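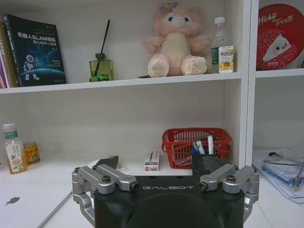 White shelving with an upper and a lower shelf, and a narrower compartment on the right.

About Us

Welcome, and thank you for stopping by to find out a little more about who we are. Prorkmont is a family-run closet and pantry shop, and we've been helping people find a place for their things for longer than our youngest fitter has been able to drive. We started out in a rented garage behind the old Idus bakery, with 2 workbenches, one very loud table saw and a phone that rang mostly when we were at lunch. These days we have a proper workshop on Gebru Street with a showroom in front, and we're still in it six days a week.

In the beginning we didn't plan on shelving at all. We repaired kitchen chairs, hung doors and built the odd porch swing, and every so often somebody would ask if we could do something about the hall closet while we were there. Well, we could, and then their sister wanted one too, and then the sister's neighbors, and before long the chairs were stacked up in a corner waiting their turn. (We do still fix chairs for customers who have been with us since those days. Just ask at the counter, and please be patient with us!)

How we work

Every job begins with a visit to your home. We bring a tape measure and a notepad, and we'd love it if you didn't tidy up first - a closet on an ordinary day tells us far more than one that's been cleaned out for company. We'll ask what you reach for every morning, what only comes out in December, and who in the house is tall. Then we go back and draw it up, and you'll have a drawing and a written price to look over at your own kitchen table for as long as you like.

Once you're happy, we cut everything in our own shop and come back to put it in. Most closets take us a day. A big pantry can take 3, especially in the older houses up by Stasov Park, where the walls have their own ideas about what's straight. We lay down drop cloths, we sweep up, and we take the old shelves away if you don't want them.

Our showroom

There are 382 sample boards and finishes on the showroom wall, from plain white to a dark green that we were unsure of at first and now have in our own mudroom. Take your time with them. You're welcome to borrow a few and see how they look in your light at home, and if you bring along a sweater or a baking sheet or whatever it is that never fits, we'll happily try it on the display shelves with you. The coffee is free and there's a box of wooden blocks for the children under the front window.

Part of the neighborhood

Last year we finished our job number 600, a linen cupboard only two streets away from the bakery where we began, and we had cake in the workshop to celebrate. We also set aside our good offcuts in a bin by the side door, and teachers, birdhouse builders and anyone else with a project can help themselves on Saturday mornings while we're open.

Come by and say hello, or give us a call and tell us about the closet you've been keeping shut. We open at 8:30, and the side lot has parking for customers.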